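The first thing Amparo Olmedo wants to talk about is stems. We've come to ask about flowers, the big silk-and-plastic arrangements she has been putting together under the Wallamgate name, and she waves the flowers away before the kettle's even on.

"Everyone looks at the petals," she says. "I go straight for the stalk! If the stalk's good you can do anything with it, and if it's rubbish you'll be fighting it all afternoon."

She means it, too. Her storage is sorted by stem, not by colour or by type of bloom, and there are 12 tubs of it along one wall (she's already eyeing off a spot for the next). Thick ones, wiry ones, ones that bend and stay bent, ones that bend and slowly creep back to where they started. She pulls out one after another and has us flex them.

Amparo started in March, when a neighbour was clearing out a garage and offered her a carton of artificial greenery for nothing. "I said yes before I'd looked inside. Half of it was faded to that sad blue-grey colour, you know the one? But there was a jointed stem in there, a lovely fat thing, and I thought, well, I'm having a go at this."

Jointed stems are still her favourites. She likes them because the eye stops at each joint on the way up, so a tall arrangement doesn't look like a row of drinking straws. She also likes that they look a bit odd. "Is it bamboo? Is it a cactus? Who cares, it's gorgeous. Put it in the middle and let the roses do the polite stuff around it."

The rose sprigs are the other half of her method. She lays them flat on a white table before anything goes near a vase, leaves and all, and moves them about until she's happy. White shows up the greens, she says, and greens are where most people come unstuck. A yellow-green next to a cool green can be beautiful or it can look like a mistake, and she'd sooner find out on the table.

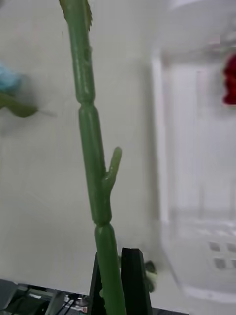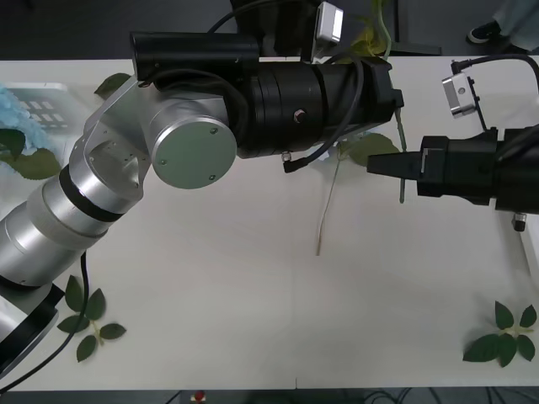
## "Give the leaves a bit of a tweak"

Ask Amparo for advice and you'd better have a pen. She starts with leaves. They come out of the packet pressed flat, all facing the same way, and she goes over every one with her thumb, curling some under and lifting others. A sprig takes her a minute or so. A full arrangement can eat up an evening, and she's perfectly happy about that.

"Real roses are messy. They've got a leaf going off sideways and one that's sort of given up. So give the leaves a bit of a tweak, and don't do them all the same!"

Next comes height. She works with 3 heights in one vase and fills the low one last, a habit she picked up from an old window-dressing booklet put out by Figueroa, whose pages are now mostly sticky tape. For holding things upright she swears by Brevitz foam, the dense grey kind, cut a little bigger than the vase and squeezed in. She has tried pebbles. She has tried rice, which she doesn't recommend in a humid summer.

And dust? She laughs. "Soft paintbrush, outside, on a dry day. The plastic ones can go in the sink with a drop of dish soap. Not the silk! I did the silk once."

## What's next

The biggest piece so far used 959 separate leaves, a number she knows because she wrote it on the back of the order sheet in a fit of pride. It went to a hallway with no windows at all, the sort of spot where a living plant would sulk and drop everything by spring.

She's now planning something smaller, a set of 5 table pieces built mostly from greenery with a single rose sprig in each. The vases are chosen already, short ones in a speckled grey. The stems are still under discussion, mainly with herself.

"I keep changing my mind about the tall one," she says, turning a stalk over in her fingers to see where the side shoot sits. "Left or right? Come round here and have a look from this side."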